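Print this article | E-mail this article

The grip that would not let go

A fault on the Plistow two-armed platform began with a cushion. The robot was placing it on a sofa seat, a routine tidying task, when the release command was issued and the arms held their position. The operator sent the command again. Joint torque stayed at the holding value for 72 seconds, until the arms were powered down by hand.

Cavum, the company that runs the trials, first suspected the wrist controllers. Both were swapped for new units from Mazurek. The fault came back after 5 hours of operation.

Relu Surdu, who leads the test group, then pulled the communication logs. The arm controllers expect a fresh packet from the host every 5 milliseconds. If one is missed, the controller keeps the last valid setpoint and waits. The designers had intended this to cover gaps of a few packets. The logs showed gaps of more than 1,000.

"Holding the last command is fine for a cup," Surdu said. "For two arms pressing toward each other it is the wrong default."

The losses were traced to a connector at the base of the right arm. Its locking tab had been left off during a rebuild in September, and side load on the cable was enough to open one pair of contacts. The host software recorded a warning each time but did not pass it on to the operator's screen.

Three changes followed. The connector was replaced with a screw-down type. After 60 milliseconds without a packet, the arms now reduce squeeze force along a fixed ramp and then brake. The warning also triggers an audible alarm. Cable routing on the floor is checked before each run, under a procedure written by the safety office at Idstead.

The group has not seen the fault since, but Surdu does not consider the file closed. The ramp has yet to be tested with heavy loads.

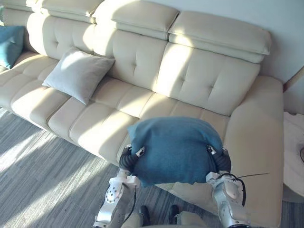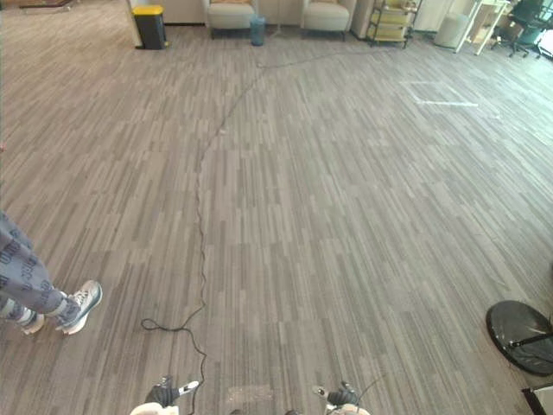
A two-armed robot at work: cushion handling at the sofa (first picture) and the carpeted office floor, with a cable running across it (second picture).

Contact us | Copyright Cavum Review, 27/06/2024 | Back to top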